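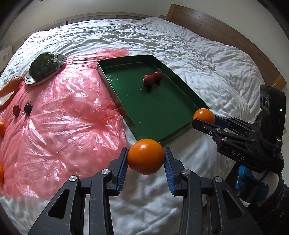
Both grippers on station, one orange in each. Green tray between them, two tomatoes inside.

Adenik student project — hand-held gripper pre-session checklist
Site: Skarnport, bedroom setup
Session: Saturday, morning block
Checked by: Grigoris Bakalis

1. Jaw pivots, main gripper
Screw heads present, two per jaw. Torque mark lined up on three of four. Fourth re-marked after tightening.
Result: PASS with comment

2. Gripping pads
Blue ribbed pads fitted on both jaws. No lifting at the ends. Wipe with a damp cloth after fruit handling — peel oil builds up in the ribs.
Result: PASS

3. Jaw travel
Open and close 25 times with no load. Slight drag near full close on the second gripper. Log it again next session.
Result: PASS with comment

4. Camera module, second gripper
Indicator green. Lenses cleaned. Mount screws hand-tight only, to be redone with the driver.
Result: OPEN

5. Handle and strap
Strap stitching sound. Pinch check done with the strap at its shortest setting.
Result: PASS

6. Work surface
White sheet over the bed, pink plastic over part of it. Plastic is wrinkled and slides when a dish is pulled across it. Tape down the corners before the next block.
Result: FAIL, fix on site

7. Tray and dishes
Run a finger along the tray rim for burrs. None found. Metal dish stable with the greens loaded.
Result: PASS

8. Storage
Nearly 200 grasps per block at present. Free space on the card covers 2,000. Spare card in the Fagerlund case.
Result: PASS

Item 4 to be closed before the afternoon block. Item 6 rechecked by the operator, initials on the sheet.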